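How does a push button know it's been pushed?

I love buttons. Big ones, clicky ones, the one at the crossing that I always press even when somebody else already has. So let's find out what goes on inside!

Most push buttons have 2 parts you can see: a cap, the bit your finger lands on, and a base that holds it up. Inside there's usually a spring and two little strips of metal. When you leave the button alone, the strips don't touch, so electricity can't get across the gap. Press down and the strips meet — now the electricity can zoom round and make a light come on or a buzzer buzz. Let go, and the spring shoves the cap back up again.

Lots of game buttons have a rounded top, like a tiny hill. You can hit it with your whole hand and you don't have to aim very well (handy for me).

Why all the colours? They help you choose fast. If I shout "yellow!" you can find it before you've even thought about it. Try it with a friend: one calls a colour, the other one taps. My best is 20 taps in a row without a mistake, and my cousin got 28, which I'm still cross about. 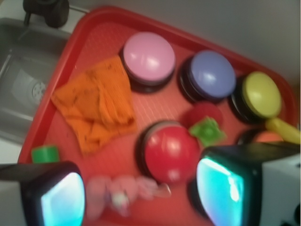 Benjamín Bravo wrote in to ask whether you could play it with your eyes shut. You could if the buttons felt different! Stick a bit of felt on one cap and a bumpy sticker on another, then see if your fingers can learn which is which.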